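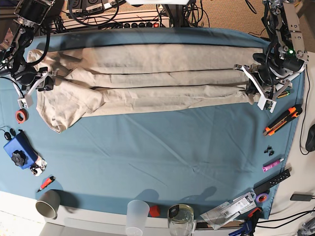

I have been putting off the summer drawers for weeks, and this morning I ran out of excuses. The plan was to fold every pair of trousers and every T-shirt we own before the move to Lukstead, and to do it properly this time, on a cloth on the big table with room to spread things out. My back has never forgiven me for folding on the bed, so the table it is.

Trousers first, always. I lay one leg over the other, smooth from the waist down to the cuffs, and only then start bringing the length in. It is slow going at the beginning (a waistband will bunch up if you so much as look at it) but I do find it rather soothing with the radio on and a cup of tea close by.

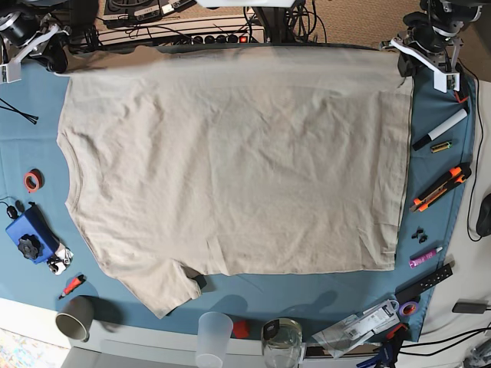 Should a T-shirt go face up or face down for folding?

Face down is easier, as the sides and sleeves come in towards the back and the front is left smooth when you turn it over.

I learned that from Nhàn Vương, who lived above us when we were first married and could get 27 shirts into a drawer where I had managed a dozen and a sock. I still think of her whenever I tuck a sleeve in. 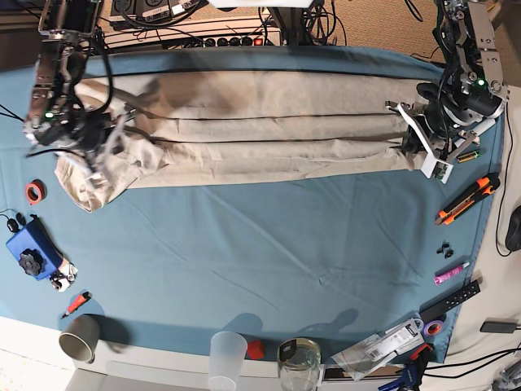
How do you stop trousers getting a crease across the knee?

Fold them in thirds once the legs are together, so that the folds fall either side of the knee, and don't pile anything heavy on top.

Linen is another matter, of course - I have given up on linen and simply iron it when it's wanted. Cotton is far more forgiving, and a good stroke with the flat of your hand does most of the work.

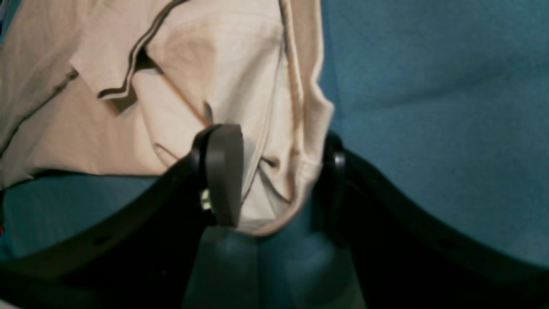 The soft old things are the ones I linger over, I must admit. They slump and slide about and never hold an edge, and yet they are the last I would ever give away. I still have the winter jumpers to go through, and those can wait until the boxes come.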